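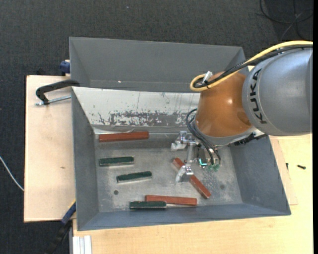
About Us
Home | About | Sorting Service | Contact

Grolholm Block & Bin started in a rented garage in Ernau and moved to Enarville six years later. We collect used building blocks from schools and day care centers, sort them by color, and send them back ready to use.

Our shop covers 4,000 square feet. Blocks come in mixed and go into large open bins. Red-browns and greens make up most of our work, as those are the colors in the Mendes set that many schools in the county own. Chipped blocks are pulled out and sanded. If a block can't be fixed we replace it from stock.

We keep our bins until they wear out. Scratched paint doesn't hurt the blocks, and new bins cost money that would end up on your bill.

A standard order takes 3 working days. The smallest order we accept is 60 blocks. Please take out any other toys before you pack the box, and write the school's name on the lid.

Drop-off is at the side door, weekdays from 8 a.m. We close at noon on Tuesday.

Sorting Service and Prices
Contact Us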